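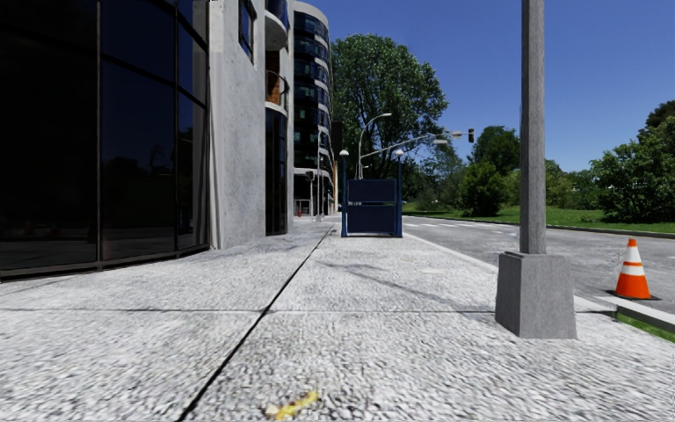
Fig. 1. Sidewalk between a glass facade and the road (computer rendering).

Unit 4: Street festivals and the night-time city
Course handout, revised 7 Sep 2021

4.1 Scope

This unit deals with temporary festivals held on public streets after dark. Parades with a fixed route are covered in Unit 6 and are left out here, except where a parade ends in a standing crowd. The main case is the Granddale lantern week, held each February in the old market district. Clorurach, a smaller town with a similar event, is used for comparison.

4.2 Terms

Festival ground: the full area in which the normal use of the street is suspended. It includes side streets closed for access even if nothing takes place in them.

Display: any built or hung object meant to be looked at. Shrines, arches, lantern frames and strings of lights all count. A lit shop window does not, unless the shop has dressed it for the event.

Eve: the night before the formal opening. In many towns the eve draws people who want to see the displays before the crowd comes. Older guides treat it as a rehearsal. For this course it is part of the festival.

Dwell time: how long a visitor stays in one spot. It is measured per stop and then summed per visit.

4.3 The Granddale case

The festival ground has 27 displays and 91 licensed stalls. The stalls stand on one side of the street only, with their backs to the buildings. This rule dates from the second year of the event, when stalls on both sides left a middle lane too narrow for two-way walking.

Stall permits come in two classes. Class A covers hot food and must be placed near a water point. Class B covers toys, small lights, cloth and sweets, and may be placed anywhere along the stall line. Sellers who carry their goods need no fixed place but may not stop within two stall widths of a Class A permit.

Lighting is run in four zones. Each zone has its own supply and can be dimmed alone. On the eve, all zones run at the lower setting until the displays have been checked – the street lamps stay on during this period. On the main nights the lamps are switched off and the displays carry the full load of lighting the ground.

4.4 Comparison with Clorurach

Clorurach has no stall line. Sellers gather at the two ends of the main street, and the middle is kept for displays. Dwell time is therefore split: long stops at the ends, short ones between. In Granddale the stops are shorter but more frequent.

Sound follows the same split. Vendors' calls in Clorurach are heard mostly at the entrances. In Granddale they run the length of the ground and mix with music from the displays. Georgiou, the set text, calls the first pattern "gated" and the second "continuous". Both terms will be used in later units.

4.5 Field notes: required form

Walk the ground once without writing. On the second walk, record the following at each stop:
– position on the base map
– main light source and its height above the street
– the loudest sound, and whether it is voice, music or machine
– direction in which most people are facing

Do not record names or take close pictures of visitors. Use the Umell sheet for all entries; loose notes will be returned unmarked. Times are written in the 24-hour form.

4.6 Reading

Georgiou, chapters 2 and 4. The section on permits in chapter 4 uses an older class system; read its Class C as Class B.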